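Okay, the soft wave tutorial so many of you asked for after my November outfit roundup!!! I do this one in front of the mirror while my coffee gets cold, and it goes with pretty much every sweater I own.

Start with dry, brushed hair and split it into 4 sections (clips are your friend). Work a little Flitis cream through the ends only – go easy or it gets heavy fast.

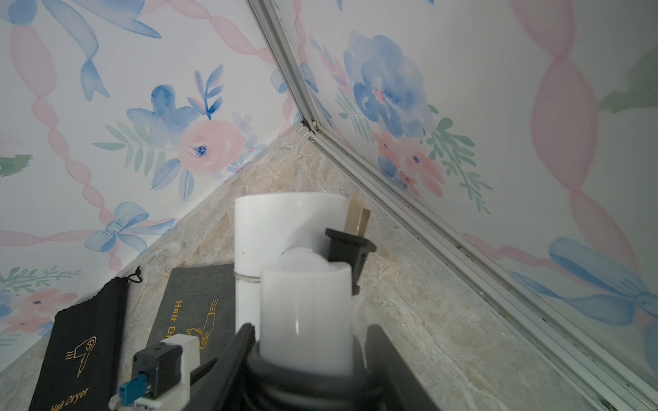

My counter corner and that floral wallpaper I still love!

Now wrap each section away from your face, hold for a slow count of 3, and let it drop. Leave the last inch out so it looks a bit undone. Don't touch it yet!! Let everything cool while you do your lashes.

Then flip your head over, shake it out with your fingers and tuck one side back with a clip. Mine is the pearly one from Romo, and I've worn it to death. Tell me if you try it!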